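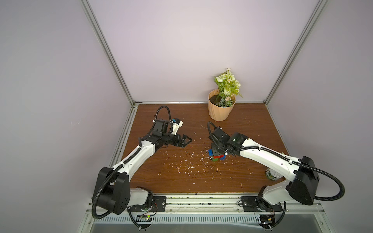 Mon 20 January, table + bricks

Tabletop needs a real wipe. White flecks all over the wood, crumbs too. Vacuum first, then damp cloth, no Ovov spray on it. 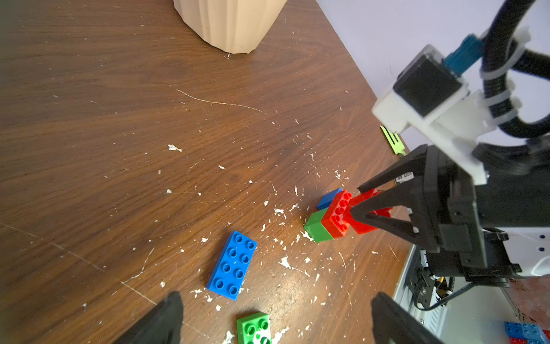 Bricks

Duplo only: red, green, blue. Keep the beige ribbed vase up at the far edge, dont move it. Long curved scratch in the wood, leave till May, sanding is a 40 min job plus oil.

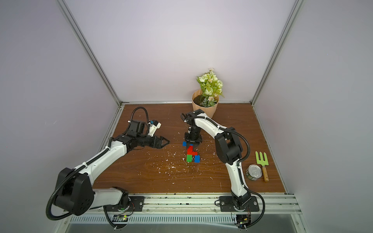
Ginette Pichon: flecks get in under the bricks and they rock. Brush the undersides as well.

Fair. Will do both tonight.
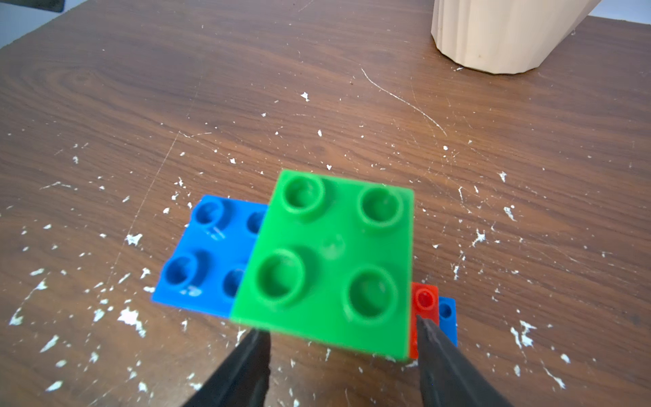
Also need a lidded tub for the bricks, Joly has them in 8 liter. Ask Ho-yin Lo wich shelf.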